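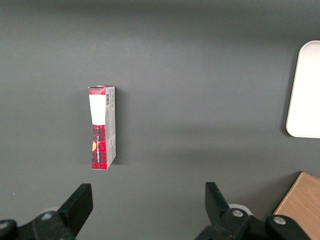 Double-ender

By Sadao Ishida
Updated September

A double-ender (also double ender, tape sync, or simply "record your own side") is a way of recording a conversation between people in different places where each person records their own microphone on their own equipment. The call itself, whatever app it runs on, is only there so everyone can hear each other. Afterward the separate recordings get collected by one poor soul, lined up, and mixed so that it sounds as if everybody was talking down one very nice wire. I've been that poor soul for most of the life of my own show, so this entry leans on what I know from doing it.

Where the name comes from

The older term is tape sync, and it comes from radio. A reporter would interview a guest over the telephone while a second person sat with the guest holding a microphone and a tape machine. The tape then had to travel to the station, and an editor swapped the thin phone voice for the good recording. You had two ends of a phone call, both recorded, and so "double-ender" stuck. With three people some podcasters say triple-ender, and past that most of us give up and say double-ender no matter how many ends there are.

In podcasting the person with the tape machine is gone and the guest does it all. This is where the trouble starts, but we'll get to that!

Why people bother

Call audio is built to arrive quickly. The software squeezes it, cuts out what it thinks is noise, turns people down when someone else is talking, and fills gaps when the connection stumbles. For a meeting that's fine. For something people are going to listen to on headphones while they do the dishes, it gets tiring fast, and you can't put back what the call took out. A local recording never goes over the network while it's being made, so a bad connection can make the conversation awkward and still leave you a clean file.

The other big benefit is separate tracks. If my guest coughs while I'm talking, I can drop the cough out of their track and leave my sentence alone. If they laugh over my joke (it happens) I can keep it and bring it down a little. With one mixed recording of a call, you're stuck with the cough.

How a basic session goes

Everybody puts on headphones. I'm putting that first because it's the one I've skipped and regretted. Without headphones the guest's microphone picks up my voice from their speakers, and then I'm on both tracks, once clean and once sounding like I'm in a bucket down the hall.

Everybody starts their own recorder. That can be a program on the computer, a handheld recorder on the desk, or a phone propped up close to the mouth. Then somebody calls for a clap. You count three, two, one, and everyone claps once near their microphone, which leaves a tall spike in each file that's easy to find by eye. The clap won't land at exactly the same moment for everyone, given that the call has a delay on it. On a long-distance call I've measured 300 milliseconds of it, so I treat the clap as a starting guess and then nudge by ear. A better way is to have one person clap loudly and let the others hold one side of their headphones up to the mic for a second, though you're still working with the delay and you'll still nudge.

Then you have your conversation, everyone stops and saves, and the files get sent over. I ask for the file before we hang up. I used to be polite about it and say "whenever you get a chance," and one Wednesday I found myself writing a fourth reminder to a man who had, by then, replaced his laptop. 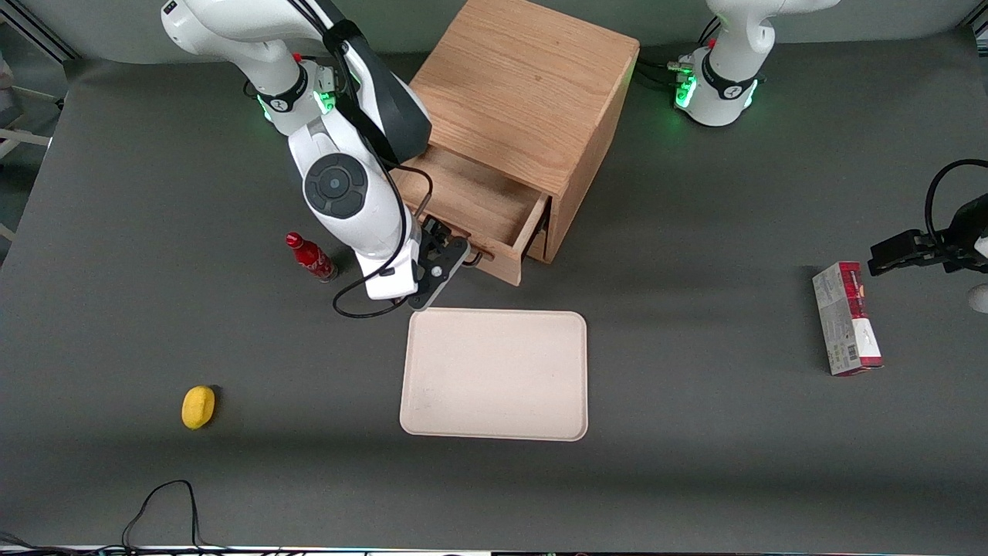
Most hosts also record the call itself as a backup. It sounds worse, but it has everyone in it in the right order, and it makes a very handy map when you're lining up the good files. I lay the call recording on the top track, match each local file against it, then mute it. If a guest's file turns out to be missing or silent, you unmute the backup for their side and apologize to the listeners in the intro.

Drift

Now the part that sent me looking for an entry like this in the first place. Two recorders set to the same sample rate don't run at exactly the same speed. Each one has its own little clock and each clock is off by a tiny amount, so two files that match perfectly at the clap will slide apart as they go. This is called drift.

The worst I've had was an interview with Gebremedhin Abdella, who was kind enough to talk to me for 90 minutes about building his own recording booth out of bookshelves. The clap lined up beautifully. By the end of the file his side was 539 milliseconds behind mine. That's over half a second, and it made him sound as if he was thinking terribly hard about whether he'd enjoyed being on the show. His answers in the first part were fine, so I hadn't noticed until the edit was nearly done — I had to pull the whole thing apart and start over.

Drift is steady in most cases, and that makes it fixable. There are two common ways:

Stretching. Find a matching point near the start and another near the end, work out how far apart the files are, and stretch or shrink one of them by that amount. The change is so small that you won't hear it in a voice. Do it before you make any cuts.

Cutting. Go through and slip the guest's track back into place every so often, hiding each fix in a pause. I do this every ten minutes or so when I'm feeling lazy about math. It works well enough for talk and very badly for music.

An end clap helps with both. Ask for a second clap before anyone presses stop and you've got two nice spikes to measure between. I forget to ask for it probably one time in three.

Drift shouldn't be mixed up with a sample rate mismatch, where one person recorded at 44.1 kHz and the other at 48 kHz. Editing programs mostly convert these without any fuss, but if one doesn't, the guest comes out clearly too fast or too slow and at the wrong pitch. You'll know. Dropouts are a different thing again: a chunk of audio goes missing because the computer was busy, and everything after it is early. If your files match, match, match and then suddenly don't, look for a dropout and don't stretch anything.

Browser recorders

A lot of shows now use a website that does the double-ender for you. The guest clicks a link, the page records their microphone on their own machine, and the file uploads in pieces while you talk. It's the same idea with the homework taken away. The services I've paid for are Cendix and later Pralby, and I tried Kassa for a month when a friend was raving about it (she's since gone back to a handheld recorder). They differ in price and in how they behave when a guest shuts the lid too early. Cendix kept what it had and asked the guest to reopen the page. Pralby does much the same and shows me a progress bar for each person, and I stare at it far more than I need to.

These services usually hand you files that are already lined up, and some correct drift as they go. I'd still check the last few minutes before you trust it. A page can only record what the browser gives it, so if the guest has picked the laptop mic with a lovely big microphone sitting right there in front of them, you'll get a well-synced recording of the laptop mic. Have them tap the microphone and listen for the tap.

Tools for lining up

Any multitrack editor will do. You want to be able to zoom in far enough to see single claps and slide a clip by very small steps. There are also programs that compare the waveforms and line things up on their own. I use a small one called Clarnano, which takes the backup call as a reference and shifts and stretches everything else to fit. It gets confused if the guest is quiet for the first 30 seconds, so I get people chatting about breakfast right after the clap. Breakfast is also how I set levels — people answer it in their normal voice, whereas if you say "testing, say something" they bark at you.

File formats

WAV is the safe choice. The files are big, and guests on slow connections will grumble about the upload. FLAC is smaller with nothing lost, if the guest's program offers it. MP3 at a high bit rate is okay in a pinch, though some encoders add a sliver of silence at the front, so line up by the clap and never by the start of the file. Phone voice memo apps generally save M4A, and plenty of my favorite episodes came in that way.

Ask people to put their name in the file name. I have a folder with nine different files called "audio."

When it isn't worth it

If your guest is nervous, or is giving you fifteen minutes between other things, the setup can eat the time and the good mood along with it. I've had guests where I looked at the clock, recorded the call, and was glad I did. Live shows are another case, because listeners are hearing the call as it happens and the clean version only helps with whatever you post later. A few people run the live show on call audio and put the double-ender version in the feed a couple of days afterward, which is lovely for subscribers and a lot of work for whoever's editing.

See also

Room tone
Clock drift
Mix-minus
Crosstalk and bleed
Setting levels for a guest
Backup recordings

Recently updated

Pop filters
Chapter markers
Loudness targets for spoken word
Handheld recorders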